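Werkstattbuch Ciltau — Aufnahmeplatte, Einpassen der Prozessoren
Donnerstag, nachmittags

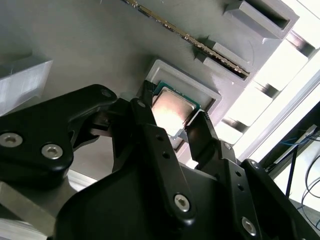 Eintrag: Werkstatt Ciltau, Platz 3 / November

Weiter mit der grauen Platte. Die Taschen sind quadratisch, mit hochgezogenem Rand und angeschrägten Innenwänden, der Prozessor soll von oben hineingehen und unten plan aufliegen. Gestern war die Passung zu stramm, deshalb heute die überarbeitete Platte aus dem Marix-Satz aufgespannt. Sie steht schräg, so wie sie später auch im Gestell sitzt. Waagerecht auf dem Tisch hatten wir schon geprüft, das sagt über den späteren Einbau wenig.

Die Prozessoren sind Altbestand aus der Kiste Otow. Elektrisch taugen die nichts mehr, für Passungsversuche reichen sie. Grüne Trägerplatine, darauf der Metalldeckel, die Platine steht ringsum als schmaler Rand über. Dieser Rand ist die Stelle, auf die es ankommt. Der Deckel berührt die Taschenwand nirgends, geführt wird nur über die Kante der Platine. Wer schief ansetzt, hängt mit einer Ecke auf der Schräge und merkt es erst beim Drücken.

Erster Durchgang mit Tasche 5: Teil über die Öffnung gebracht, eine Kante voran, dann abgesenkt. Sitzt. Beim Herausnehmen leichter Widerstand, keine Spuren an der Platine. Zweiter Durchgang, gleiche Tasche, Teil um eine Vierteldrehung versetzt: klemmt auf halber Höhe. Wieder zurückgedreht, geht. Die Tasche ist also nicht ganz quadratisch, oder die Platine ist es nicht. Messschieber sagt, es liegt an der Tasche. Das passt zu dem Verzug, den wir schon beim ersten Satz hatten.

Tasche 9 ist deutlich besser, dort geht das Teil in jeder Lage hinein. Innenwände sauber, keine Grate. In der Ecke von Tasche 5 fühlt man mit dem Fingernagel einen kleinen Grat, mit dem Schaber abgenommen. Danach war das Klemmen geringer, aber noch da. Nicht weiter daran herumgeschabt, sonst wissen wir morgen nicht mehr, was Platte ist und was Nacharbeit.

Zum Licht: Von oben spiegelt der Metalldeckel so stark, dass die Beschriftung schlecht zu lesen ist. Für die Zuordnung zur Liste habe ich die Teile deshalb vorher abgelesen und in der Reihenfolge der Liste in die Ablage gelegt. Bitte so lassen und nicht umsortieren. Wenn eins herunterfällt, zurück in die Kiste und ein neues nehmen, auch wenn man nichts sieht.

Anfassen nur an den Seiten. An den Unterseiten war bei zwei Teilen Fett, vermutlich vom Umräumen letzte Woche. Mit Isopropanol abgewischt, trocknen lassen, wieder einsortiert. Die Flasche ist fast leer, steht auf der Bestellliste.

Lauf 929 in die Tabelle eingetragen, Spalte »Tasche« diesmal ausgefüllt. Bei den älteren Läufen fehlt sie teilweise, das lässt sich nicht mehr nachholen. Die Datei liegt im Ordner Sepp unter Passungen, die alte Fassung habe ich umbenannt — nicht löschen, da stehen noch die Maße vom ersten Satz drin.

Offen:
Tasche 5 in beiden Richtungen nachmessen, oben am Rand und unten am Grund.
Klären, ob die Schräge an den Innenwänden flacher werden kann. Etwas mehr Fase würde beim Ansetzen helfen, kostet aber Führung.
Restliche Taschen je einmal gerade und einmal gedreht prüfen.
Isopropanol, fusselfreie Tücher.

Platte bleibt über Nacht aufgespannt. Spannschrauben nicht nachziehen, sonst stimmt der Winkel nicht mehr.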